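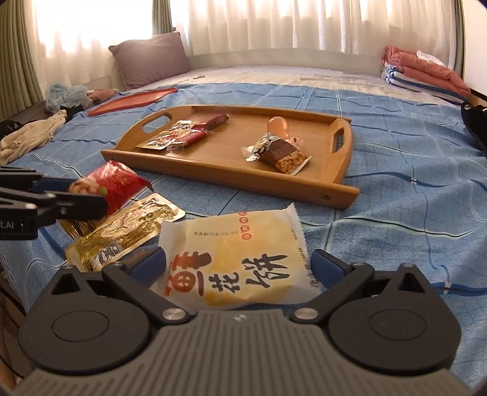
Snack packing day in Brotlow

March 21, 2023 – The student house Ponda in Brotlow is collecting snacks again for its spring parcels. This year the bed in the guest room serves as the sorting place, with a blue patterned cloth over it. Among the donations are a flower pastry in a yellow and white packet, gold foil pouches and a red packet with nuts on it.

"People bring what they like to eat at home," said Laine Kazlauskienė, who keeps the list. The house wants to send 80 parcels in April. Sealed snacks can be left with Edgars Vītola at the front desk until 6 p.m.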